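# Larkix Flat File, Series 5: Storage Cabinet for Antique Maps and Charts

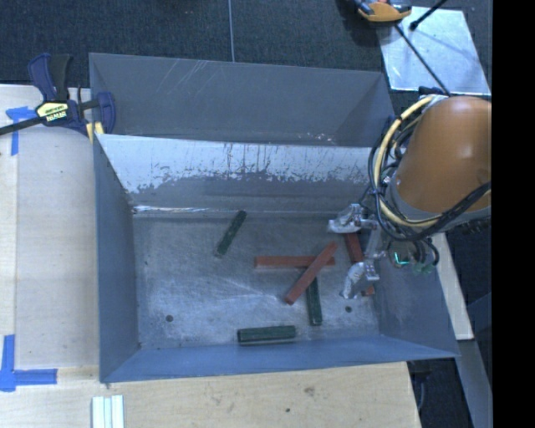
Ulico would put the drawer depth first among the reasons for choosing the Series 5 over an ordinary plan chest, and adds that its own run of county maps, formerly kept rolled, has been stored flat in two of these cabinets since May.

The Series 5 is a steel cabinet of shallow drawers for the flat storage of antique maps, sea charts, town plans and large engraved views. It is intended for dealers, libraries, record offices and private collectors whose holdings include sheets too large for a standard portfolio. It is supplied fully assembled and may be used as a single unit or stacked two high on the matching plinth.

## Construction

The cabinet has 12 drawers, each with an internal depth of 43 mm. Every drawer runs on full-extension slides, so that a sheet at the back may be lifted out without being bent over the drawer front. A hinged flap at the front edge holds down the margins of the maps, and a fixed hood at the rear prevents sheets from riding up and becoming caught behind the drawer above.

All surfaces which may come into contact with paper are finished in a baked powder coating. No wood, felt or adhesive is used inside the drawers. Label holders and handles are fixed from the outside, and no screw ends project into the storage space.

A single lock secures all the drawers. Two keys are supplied. Replacement keys may be ordered on quoting the number stamped on the lock barrel.

## Sizes

The cabinet is offered in three sizes, named after the sheets they are most often asked to hold.

| Model | Inside drawer (width × depth) | Suited to |
|---|---|---|
| County | 980 × 680 mm | Single-sheet county and state maps, most atlas plates |
| Admiralty | 1,000 × 740 mm | Sea charts, double-page atlas maps in wide mounts |
| Wall | 1,320 × 930 mm | Town plans, sectional wall maps, dissected maps on linen |

Customers are advised to measure the largest sheet in the collection together with its folder. A folder should extend beyond the sheet on all four sides, and should fill the drawer closely enough that it does not slide when the drawer is opened.

## Use with hand-coloured and folded maps

Maps with original outline colour should be kept in individual folders, with a sheet of plain acid-free tissue laid over the face. Verdigris greens are known to attack the paper beneath them, and maps showing browning on the reverse along coloured borders should be seen by a paper conservator before they are put away.

Maps issued folding, whether into slipcases or cloth covers, should not be pressed flat for storage. They may be kept in the upper drawers in shallow four-flap boxes, which are available separately. Dissected maps on linen may be opened out in the Wall model where space allows, or left folded along their original joints.

Each drawer will carry about 5 kg of paper, evenly spread. Overfilled drawers are the usual cause of torn margins, and heavier loads are not covered by the guarantee.

## Siting

The cabinet should stand on a level floor, away from outside walls, radiators and direct sunlight. A fully loaded pair of Wall cabinets is a considerable weight, and the strength of an upper floor should be confirmed before delivery. Adjustable feet are fitted to the plinth.

Space equal to the full depth of the drawer must be left in front of the cabinet, with further room for a person to stand and lift a folder clear with both hands. The top may be used as a consulting surface when fitted with the Kemach inlay – a smooth, pale board with rounded edges, cut to fit each of the three sizes.

## Accessories

- Plinth with adjustable feet, all sizes
- Kemach top inlay
- Furukawa folders, acid-free, in packs of 12
- Four-flap boxes for folding maps
- Drawer dividers, for the storage of small maps side by side
- Card labels for the external holders

## Delivery and guarantee

Cabinets are made to order. Delivery is to a ground-floor room; carriage to other floors is quoted separately on receipt of door and stair measurements. The County model will pass through a standard internal doorway on its side with the drawers removed – the Wall model generally will not.

The cabinet, slides and lock are guaranteed for 5 years from delivery. Colour samples of the three standard finishes (light grey, stone and black) are sent on request.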